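FOR IMMEDIATE RELEASE
Jan 14, 2018

Oritville students to enter gripper event in June

ORITVILLE – The after-school robotics club at Mendora High will send a team to the Odolero Student Automation Challenge in June, its first time entering. Club has 20 members, grades 9 to 12. Eight travel.

The team is building hand-held grippers, two fingers each, and teaching a small arm to copy what the students do with them. Practice is at a plain white table in the old print shop. Pick up, move, put down. Then again.

"We started in the fall with one gripper and it pinched everybody," said Chantelle Khumalo, team captain. "The finger shape took us most of a semester. I have a box of bad ones at home."
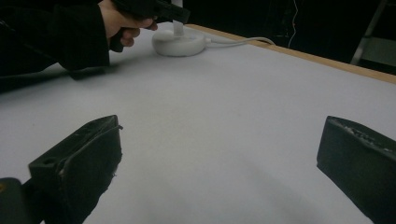
Page 1 of 2

Practice often pairs two students at one table, a gripper each. Black two-finger tools, white tabletop, a simple white stand-like object. Coach Johannes Gumede says the pairs have to talk to each other the whole time or they bump.

The club has logged 3,000 practice runs so far and wants alot more before spring break. Fatima Ngcobo, a junior, keeps the log and wrote the script that sorts good runs from bad.

Funding: a parts grant from Mkhize Tool & Supply covers motors, screws and printer filament. Travel is not covered yet. Families and local business can donate through the school office – checks made out to Mendora Robotics please.

Open practice for parents and press in room 77, after last bell. Call ahead so we can get you a visitor badge. No flash near the tables.

Team contact: Charmaine Pretorius, club advisor, Mendora High front office. Interviews with students need a signed form, avaliable at the desk.

###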